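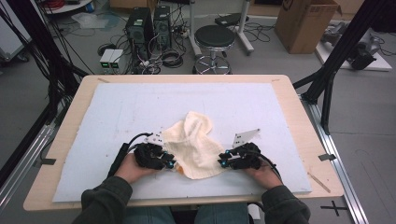
Cream cloth on the blue foam board, bunched up into folds.

Notebook > Fullinton bench > Cloth folding

Friday, afternoon

Carried on with the cream cloth on the foam board. Working from opposite sides and pulling outward is still the quickest way to open it. Picking up the peak in the middle first just makes a second set of folds underneath, and then you have to chase those out to the corners.

The orange spot near one edge is handy for keeping track of which way round the cloth is. Yusri wants it kept, so please don't swap in a plain cloth from the Wundo pack until this set is finished.

Target for the set is 200 folds. Did 20 before the break and logged them on sheet 756. Left 2 out of the log where the cloth slid off the foam onto the wood and I had to start over. Halves go fine. Quarters come out uneven — the second fold drags the bottom layer along with it, more so when I hurry.

Foam is marked all over but still flat enough to use. Clips on the table sides to be checked on Monday along with everything else.

To do:
- ask Govindasamy if quarters count when the edges are off by a finger width
- try the heavier Gaete cloth on the same board
- write up the folding order for Brarnetti, they asked again

Last updated: Friday, 4:40 pm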